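Calthorpe swap room reopens with longer hours

Monday, April 15, 2013

CALTHORPE – The household swap room on Ellis Street is open again after being closed for most of March while the floor was redone and new shelving went up.

The room takes in kitchen goods, small furniture and toys that people no longer want, and anyone who lives in Calthorpe can take items home at no charge. It handled 1,094 items last year, according to its annual report. Bowls, pans and children's toys went fastest. Glassware was the slowest to move, and several boxes of it are still in the back.

Visitors will notice a different layout. Dishes used to be stacked in crates along the wall, where people had to lift one load to see the next. They are now set out on tables at waist height, with toys on the same tables.
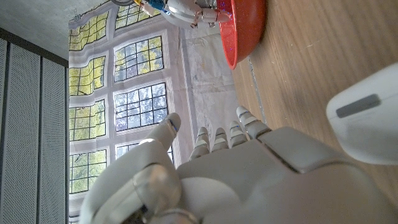 The wood surfaces were cleaned but not refinished, and small scuffs have been left alone. Anything put out on them should be clean and ready to use. Chipped dishes will be turned away at the door, and so will toys with missing parts – a change from the old policy, which let people leave nearly anything.

The shelving came from Flolonix, a store fixture supplier in Irnus that was clearing out old stock. The floor work was paid for with a town grant.

Each household may take up to 14 items per visit and drop off up to 30. Larger pieces such as chairs and side tables count toward the limit but can be held at the desk for 2 days if a visitor needs to come back with a truck. Mattresses, car seats and electric heaters are still not accepted.

The room is now open Tuesday through Saturday, with evening hours on Thursday. Drop-offs end an hour before closing. Parking is behind the building – the entrance on Ellis Street is for loading only.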